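Student Projects | Robotics and Automation
4 min read

Teaching Kakier to Open a Drawer: Our Project Report

Saturday, March 26, 2022

When our group started on Kakier back in the fall, we had a pretty grand idea that it would tidy a whole bedroom by the end of the year. We have since settled on drawers – and we've come to love drawers, we really have!

The way we teach it is by hand. One of us holds the gripper, walks up to the furniture and does the task at a normal pace, and the camera on the gripper records everything. We had tried remote control first, using a joystick setup we named Stan, and it was good fun but terribly slow, and our pulls came out jerky. By hand we recorded 343 demonstrations over three weekends, and after throwing out the ones where the markers on the fingers were lost from view, we kept about 150 for training.

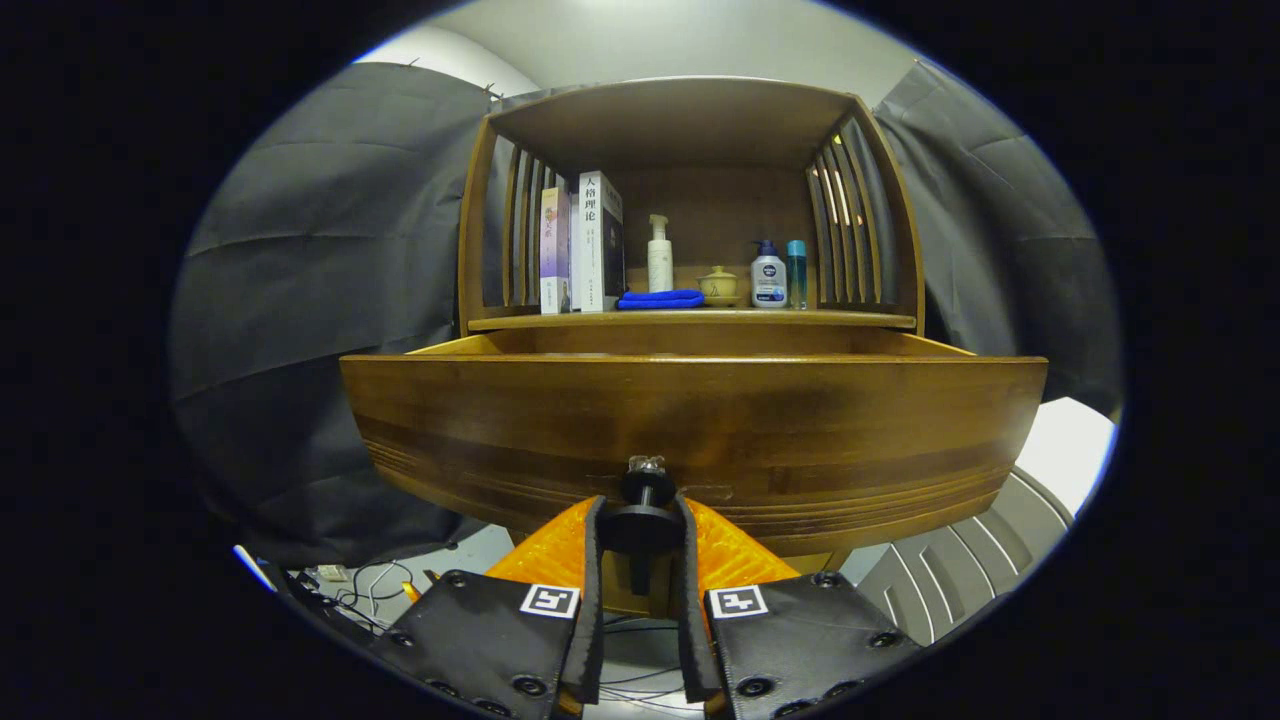 Drawers with a single small knob gave us the most trouble, and I could happily write another ten pages on them. The fingers have to come in level and close gently, and if you are even a little off to one side the pull goes crooked. On the brown wooden cabinet the knob sits right in the center of a curved front, with a shelf of bottles and a couple of books just above it, so we learned to keep our approach low and leave those bottles plenty of room. We also agreed to finish each recording with the drawer open, and to do closing as a separate task.

In April we plan to move on to Dustent, our wiping task, and we'd like to give Stan a second chance there with smoother controls.

Related projects
Flistolside: Mapping a Hallway With One Sensor
Stan: Building a Joystick Controller From Spare Parts
Dustent: First Notes on Wiping a Table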